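Clestevau open storage bin, grey, large
Reviewed by Niall Sutherland
2024-09-29

I didn't want to like or dislike this one. I wanted a bin. The listing on Paisan called it "the last parts bin your bench will need," and I have owned enough last parts bins to fill a garage, so I went in expecting very little.

What you get for $111 is an open rectangular box. There is no lid and there are no dividers. Clestevau will sell you a divider set separately, and I did not buy it. At this price I think a divider or two could have come in the box, and the company's answer when I wrote to ask was a link to the divider set.

The reason to pay up, according to the product page, is the floor. It is meant to shrug off metal parts being dropped and dragged across it. I can't speak to the chemistry, but I can speak to scuffs, and anyone who tells you a grey bin floor stays one even grey under bar stock and nuts is selling bins. Mine picked up pale marks in the first week. They don't wipe off. I tried dish soap, then a kitchen degreaser, then gave up. 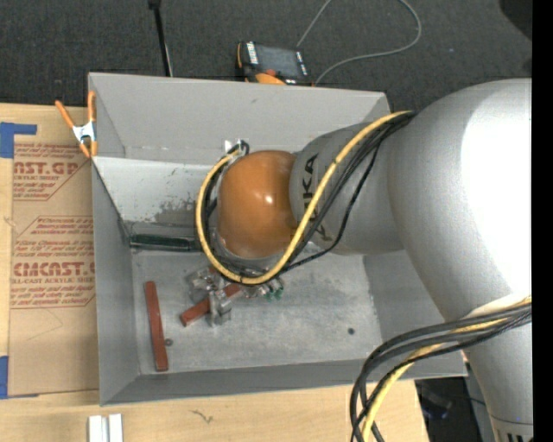
Does it matter? Probably not to most people. A parts bin is allowed to look used, and nothing has cracked on me since June. My complaint is with the wording on the page, which promises a "like-new surface" and ought to be toned down.

Small parts are where I have real doubts. A dark nut on a worn, mottled floor is harder to spot than you'd think, and I've had to tip mine toward the window more than once to find one. A plain white floor would have fixed that. Long pieces are fine. They lie flat, you can see both ends, and you can get a hand under them without scraping your knuckles on a rib or a molded logo.

The walls are straighter than on the Druvavon bin I had before. That one bowed out when it was full and wouldn't go back on its shelf. No bowing so far, though I've never loaded this one to the top, so take that for what it's worth.

On a wooden bench it slides. If you reach across and lean on the near wall, the whole thing moves. I stuck 6 rubber dots underneath, which cost me next to nothing and which Clestevau could have included.

Tihomir Kolev has two of the medium size and tells me his have held up for seven years. I believe him, but his are an older version and I have no idea if they still make them the same way.

Would I buy it again? At full price, no. On sale, maybe, and I'd still skip the dividers.

Rating: 6 out of 10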